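**Ticket: Crockery cell at Plutwood stops with "no grasp" on mugs**
Raised by: Mitra Nazari, Plutwood kitchen
Picked up by: Esmaeil Talebi, Zellthorpe support
Opened: 2019-02-25
Status: open, waiting on kitchen

**Mitra Nazari**

Hello Esmaeil, it's me again, sorry! The put-away station has taken to stopping whenever it gets to the mugs. Plates are fine, it does those beautifully and has done since January, but with the mugs the left arm goes over, hovers, and then the panel says "no grasp found" and the whole thing waits for somebody to come and press Resume. Afshin pressed it 23 times during yesterday's late shift (he kept a tally on the back of a delivery note, bless him) and by the end he was hanging the mugs up himself, which he says was quicker.

I should add that he isn't cross about it. He used to do the whole of put-away on his own and his shoulder is a good deal happier now. But he has been moved over to prep on the understanding that the station looks after itself, and he can't be in two places.

**Esmaeil Talebi**

Hello Mitra, no need to be sorry, and please thank Afshin for the tally, because the log only keeps the last stop of each kind. Could you tell me:

- has anything on the table been moved or swapped?
- are they the same mugs as in January?
- does it stop on both arms or only the left?

Please also try one restart from the panel (hold Stop, wait for the amber light, then Start) and let me know if the message changes.

**Mitra Nazari**

Restarted, same message. Only the left arm as far as we've seen. The mugs are partly new, Banafsheh ordered a box from Tanetti when we ran short, and we didn't think to mention it. As for things being moved, I asked round and got three different answers. Mahtab wipes the table down at close and puts everything back "where it lives", but she was never shown the marks on the drawing, and to be fair to her neither was I until this morning.

**Esmaeil Talebi**

That helps a lot. I've looked through the settings from here and there are 2 things I'd like to try, one at a time so we know which of them did it.

1. The mug tree. The station learnt its position at installation and allows only a little drift. Please line the base up with the drawing, then run "Find stand" from the Setup menu with both arms parked.
2. The new mugs. If the handle is a different shape it needs its own entry. Put one on a peg by itself and run "Teach item". It takes 100 quick looks and then asks you for a name.

Do the first, run a normal batch, and only then go on to the second. Could you also save me a view from the head camera before you touch anything?

**Mitra Nazari**

Saved before we moved a thing, with the teal mug and the pink one both on the tree.
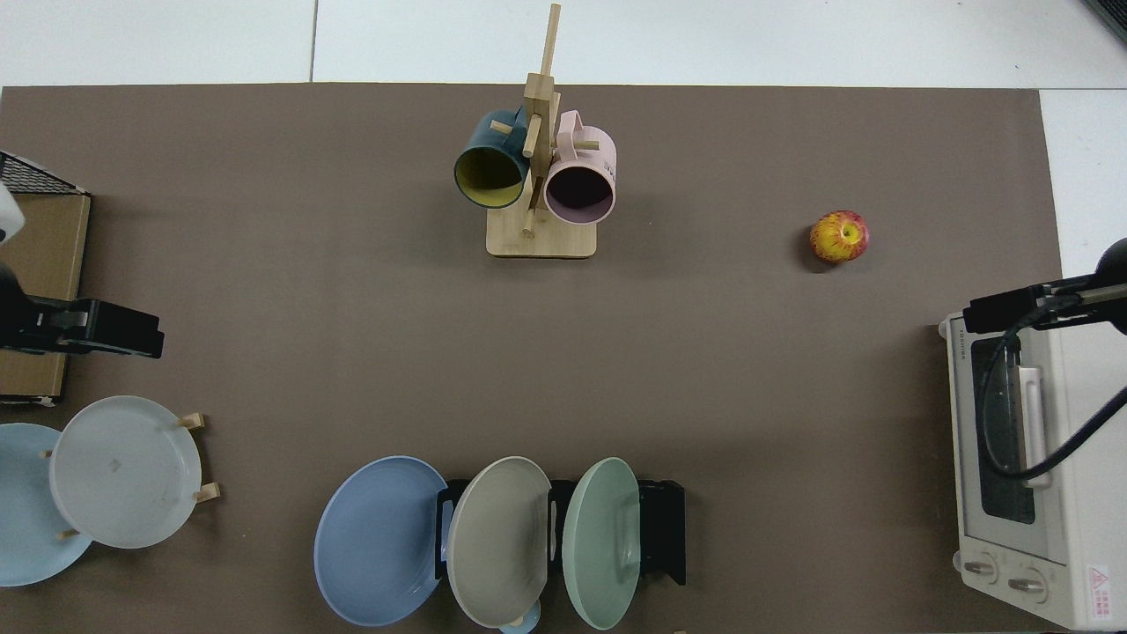 Mahtab and I then did the first part together, with the drawing taped up by the sink, and she found it much easier than I did. "Find stand" went through on the second try. We ran a batch and it stopped three times, all on mugs, so it is better than it was but I wouldn't call it mended. We haven't done "Teach item" yet as lunch was upon us.

While I have you, there is something that isn't strictly a fault. When the station stops it only shows on its own panel, and from the prep bench you can't see that at all. Afshin has got into the habit of walking over every few minutes to check, and it makes him feel he has two jobs. Vahidi, who did our dishwasher, put a small lamp over the door for the same reason. Would something like that be possible?

**Esmaeil Talebi**

Good progress, thank you both. Please do "Teach item" when the kitchen is quiet, and leave the plates as they are.

On the lamp, yes, there is a spare output for it on the controller. I've opened a separate request so it doesn't get lost in this one, and put Afshin's name on it along with yours, as he'll know best where it can be seen from. I would also like Mahtab added as a Setup user, if she's willing, so that whoever resets the table at close can run "Find stand" without having to wait for you. Banafsheh would need to approve that at your end.

**Mitra Nazari**

Mahtab says yes. Banafsheh is out until after lunch, I'll catch her then and do the teaching once the trays are in.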